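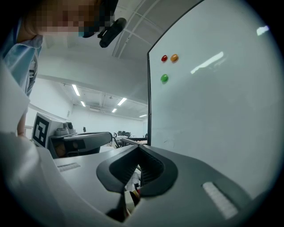 Magnets on the whiteboard at the gripper station, with a hand-held gripper in the foreground.

How to Run a Hand-Held Gripper Demo at Your Open Day

Posted 4/7/26 in Guides

We had our lab open day in February, and the station everyone kept coming back to was the one with the hand-held grippers. The big arms got their share of photos, of course, but people love holding something and having a go themselves! We called our station Follimus, after the project it belongs to, and by the end of the day I had pages of notes on what I'd do again and what I'd change. If you're planning a visit or a demo of your own, I hope this saves you some trouble.

What you need

A whiteboard, a few round magnets in strong colors, a table, and two hand-held grippers. A spare pair of finger pads too, if you have one. We also had a box of wooden blocks and a stack of paper cups from Guvus, the little supply shop down the road, and both were a hit with the younger visitors.

Get the magnets in different colors. Red, orange and green are easy to call out across a noisy room (“green one next!”) and easy to spot on white.

Step 1. Set up the day before

Put the station where people can gather on at least one side without blocking the way to the next demo. Check every magnet by hand. Some of ours were so strong that you'd squeeze and pull and the whole board wanted to come along – swap those out. You want a magnet that holds firmly but lets go with a steady pull.

Charge everything overnight. Label the chargers. I know, I know, but label them.

Step 2. Show it once, slowly

Start with the task and leave the talk for later. Open the fingers, bring them in over a magnet, close, lift, set it down somewhere else. Do it again at half the speed and point out how the two fingers come in together and how the soft pads give a little around the object. Then say what the project is about: a person does the job with a gripper in hand, the motion gets recorded, and a robot can learn from many recordings of the same kind of job. That took me under a minute and it was enough for nearly everyone. 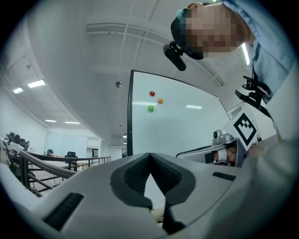

Can children try the hand-held gripper too?
Most can manage it from grade school up, as long as an adult stands next to them and the object is light.

Step 3. Hand it over

Let the visitor pick a color, then let them do it. Resist grabbing the gripper back when they miss! Almost everybody comes in too steep the first time, bumps the board, laughs, and gets it on the next try. If someone is really stuck, these hints help:

Bring the fingers in close before you squeeze.
Look at the fingertips and not at your hand.
Keep squeezing until the magnet is all the way off the board.

We gave each group 13 minutes, which felt generous on paper and was about right once the questions started. Our sign-up sheet had room for 200 people and we'd filled some 66 of the places by lunch.

Step 4. Make it a little harder

Once people have the hang of it, ask them to arrange the magnets in a triangle, or to move one without touching its neighbor. Two people with a gripper each can try passing a block between them. This is wonderful to watch. They start talking to each other like pilots – “closing now,” “okay, I've got it” – and the crowd gets very invested.

Step 5. Leave room for questions

The Sadeghi room next door was quieter, so we sent people there if they wanted to go deeper into cameras, markers and software. I'd do that again. At the station itself, the question I heard most was how the robot knows where the gripper is, so have a short answer ready. Bring a printed marker that people can hold in their hands while you explain.

Packing up

Wipe the board, count the magnets back into their tin, and look over the finger pads for nicks. Our write-up form is the plain one from Pivilach, and I fill it in before I leave the building. Mine for this event ends with “more cups, second table, start earlier,” so that's the plan for the next one.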